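Roboter-AG Drolau: Erst simulieren, dann bauen

Ein Roboterarm besteht aus festen Teilen und Gelenken. In jedem Gelenk sitzt ein Motor. Dreht sich der Motor, bewegt sich alles, was dahinter kommt. Am Ende des Arms sitzt das Werkzeug, zum Beispiel ein Greifer.

In unserer AG arbeiten 17 Kinder. Bevor ein Programm auf einem echten Arm läuft, wird es im Computer geprüft. Das nennt man Simulation. Der Raum, der Tisch und der Arm sind dort nur berechnet – ein Zusammenstoß macht nichts kaputt.

Der Greifer mit seinen zwei Fingern zeigt senkrecht nach unten, auf die Teile am rechten Ende des Tisches. Der Ellbogen ist der höchste Punkt des Arms. 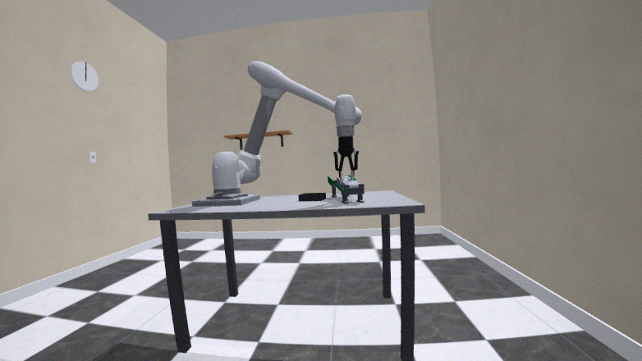
Wie kommt der Greifer an die richtige Stelle?

Das Programm kennt das Ziel als drei Zahlen: rechts-links, vorne-hinten, oben-unten. Daraus berechnet es für jedes Gelenk einen Winkel. Bei 6 Gelenken sind das 6 Winkel. Eine Übung dauert bei uns rund 30 Minuten. Die Aufgaben stellt AG-Leiter Ľudovít Kadlec.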